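夹爪对比这个坑我终于填了！开一串慢慢说，想到哪写到哪。

1/ 两款都是从十月用到现在的：Hultik 的平行夹爪，和 Wendton 新出的长行程款。控制器统一走 Grurau，省得来回改参数，我真的改怕了。

2/ 先说 Hultik。默认夹持力 60%，抓纸盒很稳，抓软管就头疼，一夹就瘪，管身一歪整个姿态全跑掉。后来把力降下来、速度也放慢，才算能看。

3/ Wendton 手感软很多，抓圆筒类的东西特别舒服（夸一句，开合声音也小）。但是它本体长，两条臂凑近的时候我心都提到嗓子眼，避障距离又往外放了 11 毫米。 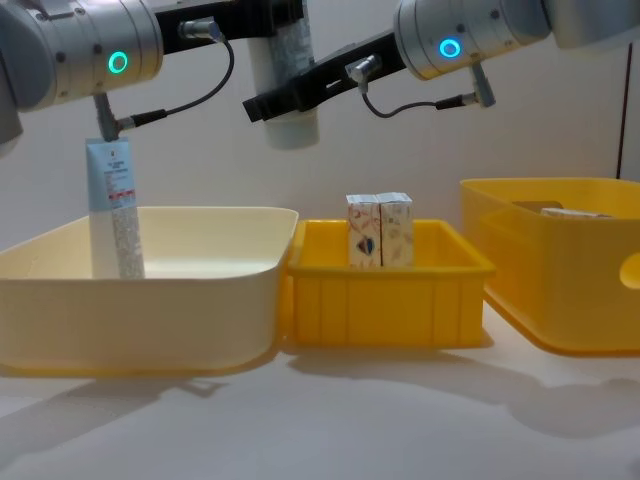
左臂夹着软管往米色盆里放，右边黄筐里是纸盒

4/ 分拣一共跑了 400 次，软管单独拎出来看，Hultik 成功 82%。剩下那些大半是管子在指尖打滑，换了 Purba 的硅胶指垫以后好一截，不过这部分我还没重新跑满，先不报数了。

5/ 线缆！一定要留够余量！我第一天图省事把线扎得太紧，腕部一转就报错，查了一下午驱动，结果是接头松了，气到去楼下买了两杯奶茶。

6/ 有人问只能买一个选谁。我自己会选 Hultik，配件好买，指尖随便换。要是你天天抓瓶瓶罐罐，那还是 Wendton 吧。

7/ 下一串想写相机标定，参数表整理完就发，想要哪几项的评论里说一声～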